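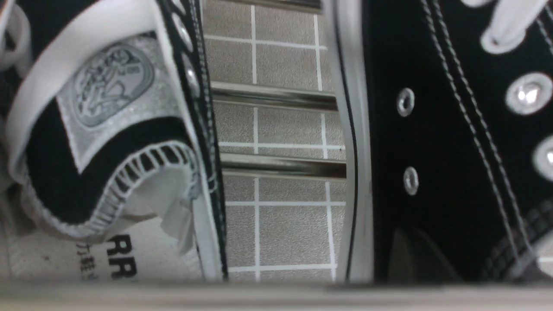
Is the Harum arm kit any good for tidying shoes?
Posted by Dinesh Krishnan

I've been looking at the Harum kit from Trukbridge, the one with the wrist camera and the two-finger gripper. I'd love to set it a proper household job, and pairing up shoes on a rack is top of my list. Has anyone tried it on canvas ones? I'm worried about the laces.

Aušra Kļaviņa
Yes, and I've had such fun with mine! Canvas shoes are a lovely thing to start on. Go for the heel end and keep the fingers well away from the laces (mine snagged a loop on the very first evening and dragged the whole shoe along). Black on black is harder for the wrist camera, so turn your lights up. I also put a gridded mat down, which makes it so much easier to see how far off your placing is. 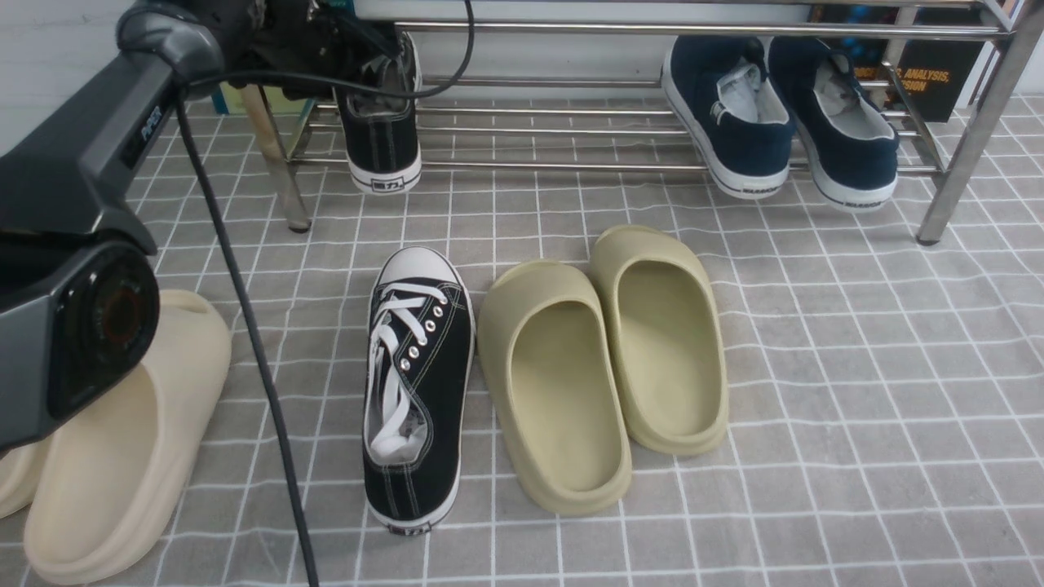
Canvas shoes on the rack, one on the mat, slides either side

Do try slides too. The thick soles are chunky to grip, but there's only the one strap to think about. After 76 goes I was getting pairs I was really pleased with!

Fouad Abdel Rahman
Get the longer cable, the one in the box is too short.

Apostolos Tsoukalas
No idea about shoes, but mine folds flannels all right. Setup took me 3 hours.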